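Threads > Kitchen > Small appliances

Home Latest Saved Lists Log in

Charalambos Sotiropoulos
Six months with a countertop toaster oven instead of the big one. A thread, mostly complaints. 1/16

38 replies 112 likes

2/ I bought the Mendano in June because everybody I know who owns a toaster oven talks like they joined something. Faster, cheaper, crispier, the kitchen stays cool. I wanted to know how much of that survives a person who cooks dinner most nights and keeps his receipts.

3/ Let's start with "it heats up in no time." The leaflet says 6 minutes to get to 400. Mine takes longer than that, every time, and I have stood there with the timer on my phone. It's still quicker than the wall oven. I'd have been happy with "quicker than the wall oven." Why print a number at all?

4/ Then the dial. I put a plain oven thermometer in the middle of the rack and left it. The dial said 350 and the thermometer never settled on 350. It swung up, dropped, swung up again. People tell me all ovens do this. Sure. But in a box this small the heating element is right on top of your food, so you taste the swing.

5/ Proof: cookies. First batch, dark on the bottom and pale in the middle. Second batch, rack moved up a notch, dark on top. The third batch was fine and I have no idea why. I wrote down what I did and couldn't repeat it.

21 replies 64 likes

6/ The floor space question is where I lose patience. Sellers give you the width and depth of the body and stop there. What you need is the body, plus the gap at the back and sides so it can breathe, plus the whole swing of the door, plus somewhere to put a hot tray down. Add that up before you buy. I didn't. 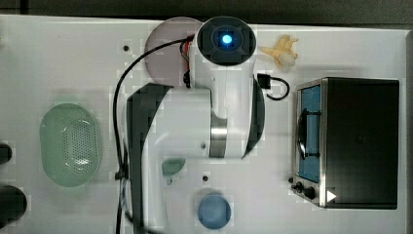 7/ Counter space is what a toaster oven really costs you, and no price tag shows it. I've rearranged mine four times. The top is the worst part, a big dark flat panel that begs to be used as a shelf, and it gets hot enough that you shouldn't. The steel edging around it looks smart in the store and shows every thumb at home. And leave the whole stretch of table in front of the glass door free, loose cables and plugs included. A curl of black cord lying near an oven is the kind of thing you stop noticing after a week.

8/ A word on glass doors. Tall glass is sold as "watch your food cook." Fine, for the first month. After that you are watching your food cook through a film of chicken fat. I clean mine with baking soda paste and a plastic scraper and it comes up OK, never like new. If a review shows you sparkling glass, ask how many chickens it has met.

9/ "But it saves so much electricity." Maybe! I'd like to believe it. For two potatoes, I'm sure it does. For a tray of vegetables that won't fit, so I cook it in two rounds, I'm much less sure. The people quoting savings at me always seem to be cooking for one.

44 replies 97 likes

10/ I did borrow a plug-in meter for one evening. One round of roast carrots came out at 815 on the display, in watt-hours, start to finish. I have nothing to compare it with because my wall oven is wired straight in. So there's your data point. Do what you like with it. Please don't put it in an infographic.

11/ Accessories. It came with a rack, a tray and a crumb tray. The tray warps with a bang at high heat, then un-warps when it cools, with another bang. I replaced it with a Haneo quarter sheet, which is heavier and doesn't jump. It also doesn't quite slide under the rack, so now the two live in different cupboards.

12/ Crumb tray: pull it out more often than you think. I smelled burning for a week and blamed the wiring, the outlet and my neighbor. It was cheese.

13/ Toast. You'd hope the thing would be good at this, it's in the name. It makes decent toast, slowly, and dries it out on the way. My old two-slot Unero cost next to nothing and beats it on toast every morning. I put the Unero back on the counter in the end. So now I have given up space for both. Well done me.

72 replies 206 likes

14/ What it does well, since somebody will ask. Leftover pizza. Frozen fries. A small tray of nuts, if you stay in the room. Fish for two. Reheating anything that goes sad in a microwave. And in hot weather I did like not firing up the big oven, I'll give the believers that one.

15/ What I'd skip: bread (too close to the top element), anything tall, anything with a lot of sugar on it, and any recipe that says "bake as usual." A neighbor told me to knock 25 degrees off everything. Tried it. Worked for some things and gave me raw muffins for others. I don't trust rules that come with no reason attached.

16/ Would I buy it again? At the $200 I paid at Stamatopoulos, I think no. At half that, with the counter measured first, probably. If you already have a working oven and a working toaster, borrow one of these for a week before you spend anything. Bake the same cookies twice in a row and see if you get the same cookies. Mine are in the tin, the dark ones are at the bottom.

59 replies 183 likes 27 shares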